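Piveo Lids: a data card

April 2, 2021
by Lamduan Boonchu

Piveo Lids is a set of 399 teleoperated episodes of a robot arm handling pot lids. We started it for one reason: our grasping policy was great with mugs and hopeless with anything round, shiny and see-through. Lids are all three, and they're a joy to work on!

## What's in an episode

- wrist camera video
- joint positions and gripper opening
- one plain sentence naming the task ("take the lid off the pot")
- a success flag, set by the operator

There are five tasks: lift, place, slide, hand over, and stand in rack. Tanveer Paracha and Leif Lie did all the driving. Failed tries are kept — 80 of them — and I think they're the best part, so please don't filter them out before you've looked.

## Splits

Split by lid, never by episode. The test folder has 21 episodes with lids that don't show up in training.

## Known problems

Glass is hard. The wrist view picks up reflections off the rim, and whatever lies under the lid shows through it, so depth estimates from these clips are poor. Slide has fewer episodes than the other tasks. We plan to add more in May.

## Comments

Ottar Engebretsen: Loaded on the first try, thank you. Is the gripper opening in millimeters or normalized?

Lamduan Boonchu: Normalized, 0 is closed. I'll add it to the list up top.

Eskil Haugland: We trained on the failures too and the regrasps got a lot better — very happy with this set. Would love steel lids next. 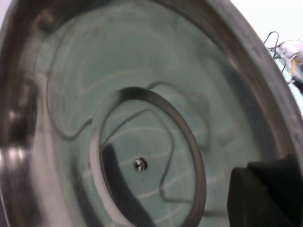 Lamduan Boonchu: Steel is on the plan for May, same five tasks and the same file layout, so your loader should work as it is.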